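Flolmont Adds Simulated Shelf Tasks to Its Demonstration Set

September 14, 2026

Flolmont has added 1,000 simulated demonstrations of shelf handling to the training set for its two-armed manipulation system, the company said in a technical note. The new material covers grocery items stored on two levels of a small cabinet and was gathered over 14 working days by a team of operators using Workby, the company's teleoperation software.

Each demonstration is one attempt at a short written instruction, such as moving a named item from one level to the other. An operator drives both arms through a pair of hand controllers. Workby stores the joint positions, the gripper commands and the views from the simulated cameras at every time step, along with the text of the instruction. Item positions and headings are drawn at random before each attempt.

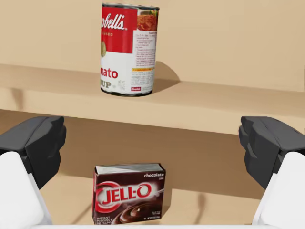
Label quality was the main concern in preparing the item models. Earlier sets used plain colored blocks, and policies trained on them did poorly when an instruction named a product. The current models carry full package artwork. From the wrist, a box of Jell-O chocolate instant pudding on the lower level can be read by name between the open fingers, while the Campbell's tomato soup can on the shelf above shows only part of its lettering. Flolmont kept views of both sorts in the set, on the grounds that a policy will often have to pick out an item from a partial label.

Ravinder Cormier, who leads data collection at Flolmont, said the operators were told to work at a steady pace and to leave small corrections in. "If the first approach is off by a little, we want the recovery on file," Cormier said. "An attempt where the item ends up on the floor is marked as failed and stored separately."

The failed attempts are not part of the 1,000. They will be used to train Nirell, a separate model that scores whether an instruction has been carried out.

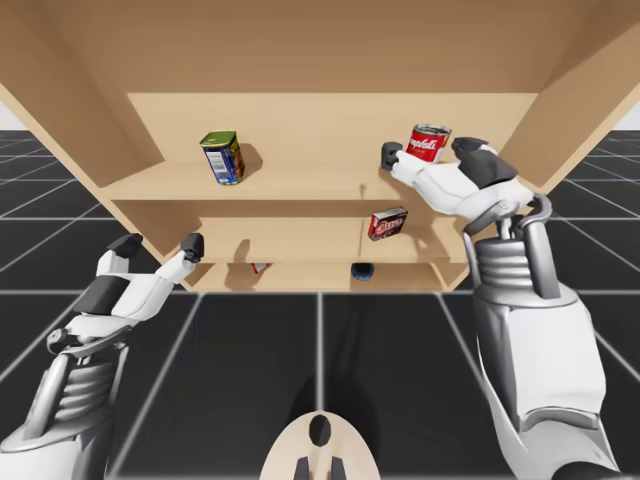

Of the accepted demonstrations, 400 require an operator to position both arms before the first grasp. These took longer to record and had a higher rejection rate, mostly from contact between a forearm and the edge of a shelf. A reviewer replays every attempt before it is accepted, and any run in which an arm passes through a solid surface is dropped.

Boychuk, which supplies the physics engine, changed its contact settings in June after operators reported that cans slid out of the fingertips under light pressure. Demonstrations recorded before the change were discarded and collected again.

Flolmont has not released results from policies trained on the expanded set. The note lists 9 held-out layouts for testing, none of which appear in the training data. Trials on a physical cabinet are planned once the simulated tests are finished.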